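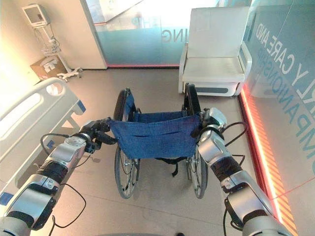

A folding wheelchair seen from behind, on a pale gray tiled floor.

The loan shelf is back – and it's bigger than ever!

If you've ever had a knee operation, or had your mother come to stay for a fortnight after hers, you'll know how quickly a house fills up with things you need badly for six weeks and then never want to see again. The Tornatitz loan shelf has been passing those things around for years, and last year it had its busiest run so far: 151 loans, from crutches and bath seats to bed tables and walkers.

We're so pleased to say that from February the shelf moves out of the back hallway and into the old seed store in Warkitz, right beside the bus stop. There's a ramp, a wide door and (at last) proper heating. Máté Kozma has spent most of his evenings in there putting up racks, and they look wonderful. Go and admire them, he'll be delighted.

How it works is the same as before. You come by between 4 and 6 in the afternoon, tell us what you need and for how long, and sign the green book. Loans are free for the first six weeks. After that we ask for a small amount toward new tires, rubber tips and brake cables, which wear out faster than you'd think.

Wheelchairs are the one thing we'd ask you to reserve. Call extension 664 and leave your name, your height and the width of your narrowest door. That last one matters a lot in the older houses up the hill, where Gion Frei once had to take a bathroom door off its hinges to get his uncle in! He has since made us a very handy measuring stick, marked in bright paint, and you can borrow that too.

We could also use more shower stools. All 19 of ours were out over the holidays and the waiting list got long. If you have one sitting in the attic, please bring it by, even if it needs a scrub. Raised toilet seats are welcome as well, but we can't take mattresses or anything electric for now.

Coffee will be on for the first week in the new place. Come and say hello!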